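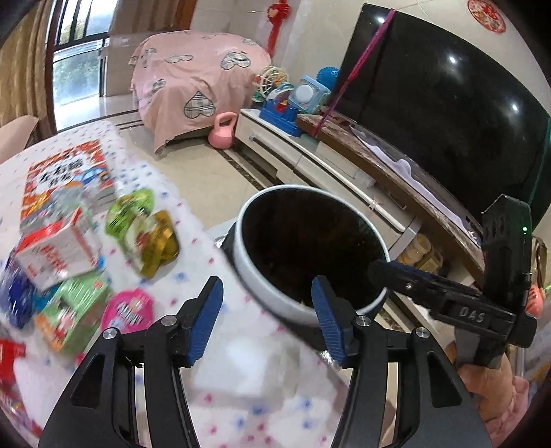 Reading time: 4 minutes

I've had the Luvoment pair for 14 weeks now, and I still grin when I pick them up. They're hand-held grippers for showing a robot what you want it to do: you hold one in each hand, do the job yourself, and the recording goes off to train the arm. I came to them from a Drindeo remote-control set, all joysticks and swearing, so you can imagine the relief. You get two slim arms on each gripper with ribbed blue pads at the tips, and those pads are the best bit of the whole thing. My favourite practice job is snack packets and small boxes on a flowery tablecloth, with a big round tub at the edge to drop things into, and shiny wrappers are exactly what used to slide out of the Drindeo's hard plastic fingers.

So, gripes. Weight first! For the first quarter of an hour you won't notice, and then your wrist starts sending you messages. My friend Aarne Pelkonen borrowed the pair in January and managed 150 goes at the same clearing-up job in one day, which he regretted for the rest of the week. I stop well before that and have a cup of tea.

The other thing is learning to be slow. I clear a table the way anyone does (grab, grab, done), and the first lot of recordings I sent over to our Rukby arm were useless, because it copied my rushing and flung a box of biscuits across the kitchen. Go gently, open the fingers fully before you reach, and let go over the middle of the tub, well clear of the rim. Using both hands at once takes practice too — I kept knocking the two grippers together over the tub for days.

Setting up is fairly painless. The Rondonuwu software found both grippers straight away on my laptop, then lost the left one after an update, and I had to pair it again twice. The manual is thin and the bit on charging is plain wrong. Support did answer, I'll give them that, and they sent new pads free when one of mine started peeling.

Would I go back to the joysticks? For heavy stuff or anything hot, yes, I still keep the Drindeo in the cupboard for that. For packets, boxes and general table mess I'd pick these every time. I'm giving them 4 stars, and they can have the last one when somebody rewrites that manual.

Contact | Copyright | Back to top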